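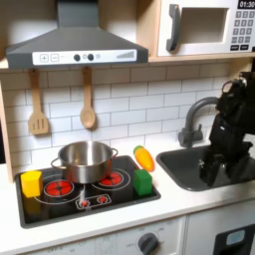
The play kitchen in the Brenside family room, with pot, carrot and blocks.

Progress report to the Skurkis fund, second period
Prepared by Uyên Ung, play and family room lead, Brenside

When you gave us money for a toy kitchen, the application promised "a durable setting for imaginative domestic play." I wrote that sentence, and I would like it noted that I now spend part of most mornings putting a carrot back where it lives.

Where we are

The kitchen went in during August, two weeks behind plan. Itstead delivered it in three boxes and the instructions in a fourth, which went to a different address. Tùng Võ put it together over two evenings and has asked not to be considered for the puppet theater. It stands on the long wall by the window, where the bookcase used to be. The bookcase is in the hallway, and we are aware of the complaints.

We had 21 families signed up at the end of the last period and expected to hold steady. The room is now full on both mornings and there is a short waiting list. I can't prove the kitchen did that. The coffee also got better.

What gets used

You asked for something more specific than "the children like it." The microwave is the runaway favorite. It is set at a height that suits a four-year-old and an adult on their knees, and arguments about whose turn it is make up most of our conflict resolution work. The sink comes second. There has never been any water in it, and dishes are washed there with great seriousness.

Blocks have drifted over from the building corner and we have stopped sending them home. The yellow one is usually butter. The green one has been peas, soap and, on one occasion, a grandmother. Kiều Âu wanted to order a set of pretend groceries and I have asked her to wait, as the blocks seem to be doing more for conversation than a plastic chicken would.

Wear and repairs

The first thing to worry us was the wall behind the counter, which Quyên Cù predicted would be covered in marker by the end of the first month. It has had marker on it twice and wiped down both times. The white tiles with their dark grout lines do show every fingerprint, so the morning routine now includes a cloth. The spoon that hangs in front of them comes down many times a day and goes back up fewer times than that, and one of the hooks was replaced at our own expense. The burner rings still light up red under the pot, and I have lost count of the children who blow on their fingers after going near it. Nothing else on the cooktop has needed attention. 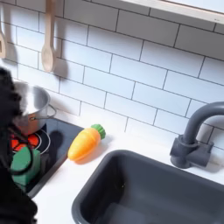

Money

We have around $120 left in the equipment line. With your agreement I would like to spend it on a second pot, as one pot between this many cooks is a design flaw on my part. Vusumuzi Engelbrecht has found one at Rocha that should fit the burners. If you would prefer the balance returned, please let me know before he goes back there, because he is enthusiastic.

Still to do

The parent handout on pretend play is drafted and too long. Kiều is cutting it. The small table promised in the original plan has not been bought, as the room won't take it until someone settles the matter of the bookcase.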